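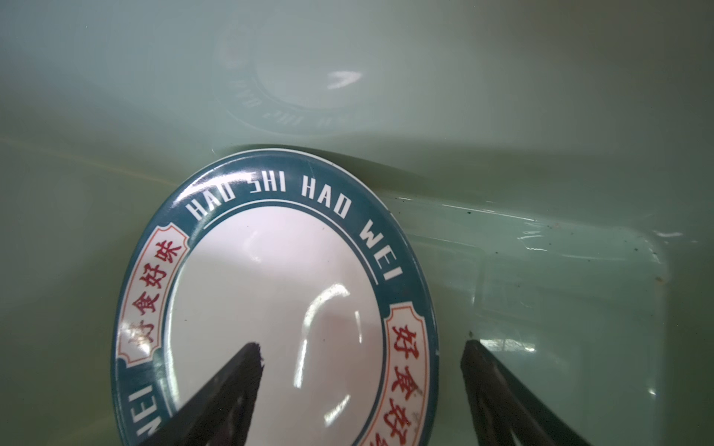 La automatización doméstica ha dejado de ser patrimonio de los grandes laboratorios, y conviene que las instituciones de formación tomen nota. El taller compartido Nodano, con 300 euros de presupuesto para piezas y 10 socios inscritos, sostiene desde marzo un proyecto dedicado a una tarea modesta: manejar platos en una cubeta con agua.

La elección merece defensa. El agua desplaza los reflejos, el esmalte brilla y el vidrio apenas contrasta con la mesa – dificultades que ningún catálogo de piezas resuelve por sí solo. Araceli Cordero, responsable del proyecto, ha preferido vajilla corriente y desigual a las piezas de ensayo normalizadas, criterio que esta tribuna comparte.
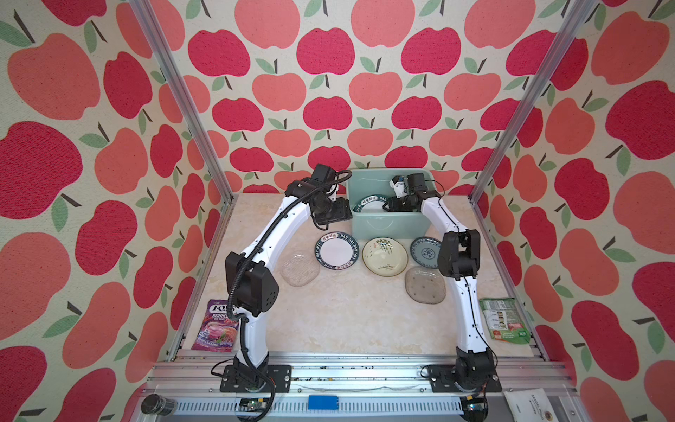
Puesto de trabajo con dos brazos sobre raíl de aluminio y la cubeta al fondo.

Se objetará que un lavavajillas cumple mejor el cometido. La objeción confunde el producto con el aprendizaje. Quien monta un brazo en su propio taller adquiere un conocimiento del cableado, del ajuste y del error que difícilmente se transmite en el aula. Procede, por tanto, que las ayudas públicas a la formación técnica admitan también este tipo de iniciativas y financien su documentación abierta.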